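FOR IMMEDIATE RELEASE
Monday, August 23, 2021

"Drondum" is finished, and we'd love for you to come see it

Shares 163 | Comments 2

Hi everybody! Bushra Siddiqui here, writer and director of "Drondum," and very new to writing press releases, so bear with me. After a long stretch of editing (and a lot of cold tea) I get to tell you that our first feature is done. It opens this fall, and tickets for the two preview nights go on sale next week through the Gurik Pictures website.

So what's it about? Anju Pant plays Jina, a bus dispatcher who comes home to settle her late uncle's affairs and finds out he left his house to a man none of the family has ever met. That man is played by Omprakash Kaushik, and I still get goosebumps at his first scene, when he's just standing in the kitchen peeling an orange as if he'd lived there for years. Is he a con artist? A long-lost son? I'm not telling, and please don't tell your friends either!

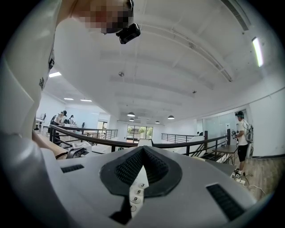 White T-shirt on the left, black railing and a big bright office behind.

The whole movie takes place over one weekend, mostly inside the house, and it runs 98 minutes. I wrote it as a mystery, but people who have seen it keep telling me it's a comedy, and I've decided to take that as a compliment. Pushpa Goel plays the aunt, Mrs. Srivastava, who suspects everyone including the mailman. She has the best lines. A couple of them she made up on the spot, and I was laughing so hard I forgot to say cut.

We shot it in May, in a rented house with one working bathroom and a staircase that creaked on every single step. Our sound mixer begged me to move the argument scene downstairs. I said no, and now the creaking is in the trailer (sorry, and also thank you).

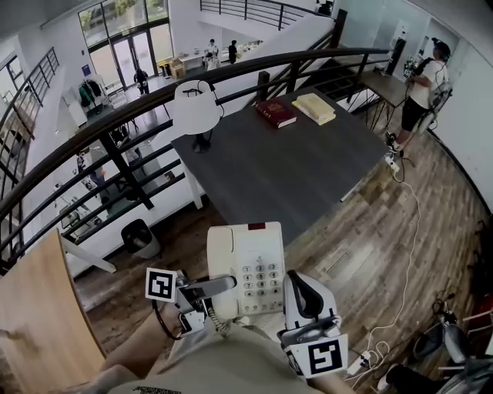 Shivam Yadav did the music, and if you only come for one thing, come for that. He wrote most of it for clarinet and an old upright piano that was a little out of tune. There's a waltz over the end credits that I've had stuck in my head all summer, so stay in your seat until the lights come up.

About the preview nights. The theater has room for up to 2000 people across both evenings, and that number scares me a bit, so please bring your cousins. Anju, Omprakash and I will be there for a question and answer session after each showing. Pushpa is coming to the second one only, because she's in a play the night before. We'll spend the first half hour on questions that don't give away the ending, then I'll give a warning and you can cover your ears or go get your coat.

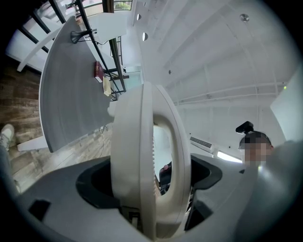 Close-up in light gray and white.

If you write about movies, whether that's for a newspaper, a podcast or your own little blog, we have a private link to the film ready for you. Just ask through the press page on our site and tell us where your review will run. The only thing I'd like you to keep quiet is what's in the blue suitcase. Stills, the trailer and the full cast list are on the same page, and all of us in the cast and crew are happy to do interviews by phone.

Thanks for reading this far. See you at the movies!

Bushra Siddiqui
Writer and director, "Drondum"
Gurik Pictures

Shares 163 | Comments 2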